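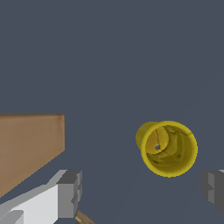
Gelber Becher, brauner Block, zwei Greiferfinger: unser Testtisch in der Simulation.

Drucken | Per E-Mail senden
Lesezeit: 2 Minuten

12. November 2024

So, Budgetrunde fürs nächste Jahr, und ich darf zum ersten Mal einen Greifarm beantragen! Ich schreib hier mal mit, wie das läuft, vielleicht steckt ja jemand von euch gerade in derselben Tabelle. (Thread)

Ausgangslage: Wir sind eine kleine Werkstatt, bei uns wird viel von Hand sortiert und umgesetzt. Bei Gotum, unserem größten Kunden, kommen die Teile kreuz und quer in der Kiste an. Stehend, liegend, alles dabei.

Gerechnet wird erst mal nur am Bildschirm. Ein Becher, der auf der Seite liegt, ist dafür ein ganz guter Prüfstein: Wie weit muss der Greifer aufgehen, von wo kommt er ran, und was macht er mit dem Klotz daneben? Genau das will ich wissen, bevor ich irgendwas unterschreibe.

Zwei Angebote liegen auf dem Tisch. Jarngate verkauft das Komplettpaket mit Arm, Greifer und Schulung. Werkero vermietet, Mindestlaufzeit bis April, danach kann man übernehmen. Ich schwanke täglich, ehrlich, frühmorgens bin ich Team Miete und nach dem Mittagessen Team Kauf.

Was ich total unterschätzt habe: die Finger! Ich dachte, die sind halt dabei. Ein Satz Ersatzfinger kostet bei Jarngate 177 Euro, und wir brauchen bestimmt mehrere Formen. Steht jetzt als eigene Zeile im Antrag.

Bożena Bielecka aus unserem Einkauf hat mir außerdem den Posten »Integration« rot angestrichen. Da stand bei mir nix. Jetzt stehen da etwa 2000 Euro, und sie guckt immer noch skeptisch (zu Recht, fürchte ich).

Dann noch der Kleinkram: Schutzzaun ja oder nein, Druckluft, Stellfläche, wer macht die Wartung? Grabowska hat uns für die Risikobeurteilung einen Termin angeboten, den nehm ich auf jeden Fall. Das Angebot gilt 30 Tage, also muss ich langsam mal in die Gänge kommen.

Frage an euch: Hat jemand erst gemietet und dann übernommen? Wurde die Miete sauber angerechnet oder gab es am Ende Diskussionen? Schreibt mir gern, auch per Nachricht. Ich setz mich jetzt wieder an die Zeile mit den Fingern.

Drucken | Per E-Mail senden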